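PRESS RELEASE

April 21, 2025

Gresska walking route links eight places of worship

A signed walking route joining eight places of worship in Gresska opens to the public this week. The Hullon Path starts at the Hindu temple on Ivmont Road and ends at the old harbour chapel, passing a mosque, a synagogue, a Sikh gurdwara, a Buddhist centre and two parish churches on the way. It is 7 kilometres long and mostly flat.

All of the buildings on the route have agreed to keep regular visiting hours. Until now only the harbour chapel and the larger of the two churches were open outside services. The hours differ from building to building and are printed on the route map, together with notes on shoes, head coverings and photography.

The route was put together by the Gresska Faith Neighbours group, which was set up after an open evening at the Ivmont Road temple last November. The evening drew 454 visitors, many of whom lived within walking distance and had never been inside.

"People kept telling us they had driven past for years and didn't know if they were allowed in," said Hakim Rahman, who chairs the group. "They were. We just hadn't put up a sign."

Signs are now in place at every turning. They are dark green with white lettering and show the distance to the next building in both directions. The section between the gurdwara and the Buddhist centre follows the towpath beside the Hullon and can be muddy after rain. A street route avoiding the towpath is marked on the map as a dotted line and adds a few minutes.

Tyyne Honkanen, who planned the route, walked it in all weathers before the signs were ordered. "The first version went along the ring road, and it was noisy and no fun at all," she said. "The towpath is longer but you hear birds. There are benches at both bridges, so you can stop and eat your sandwiches."

Walkers can visit as many or as few of the buildings as they like. The full route takes most people an afternoon, with time to go in. Tea is served at the temple and at the harbour chapel on open days, and the gurdwara offers a free meal to all visitors at midday. Visitors are asked to arrive quietly if a service is under way and to wait by the door until someone greets them.

Guided walks will be held once a month through the summer. The first will be led by Hafþór Þórarinsdóttir and the second by Tapio Lehtinen, who will talk about the stained glass in the parish churches and the carved doorway of the temple. Guided walks cost £5 for adults and are free for children. Places should be booked in advance, as groups are kept small to suit the smaller prayer rooms.

Step-free access is available at all but one of the buildings. The Buddhist centre is on the first floor above the De Graaf bakery and has no lift. A ground-floor room is being prepared there for visitors who cannot manage the stairs, and details will be added to the map when it is reprinted.

Free maps can be collected from Gresska library, the railway station and any of the buildings on the route. Dogs are welcome on the path but should be left outside the buildings. There is parking at the Ivmont Road end, and buses run back from the harbour to the temple until early evening.

Guided walk bookings and press enquiries: Hilkka Koivisto, Gresska Faith Neighbours, care of Gresska library.

ENDS
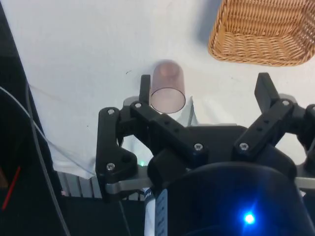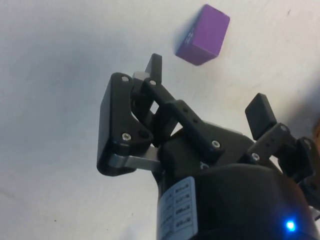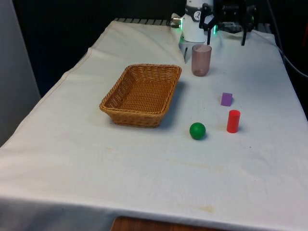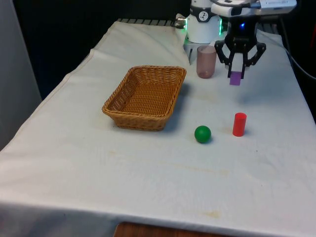 Tabletop views. Photos: Gresska Faith Neighbours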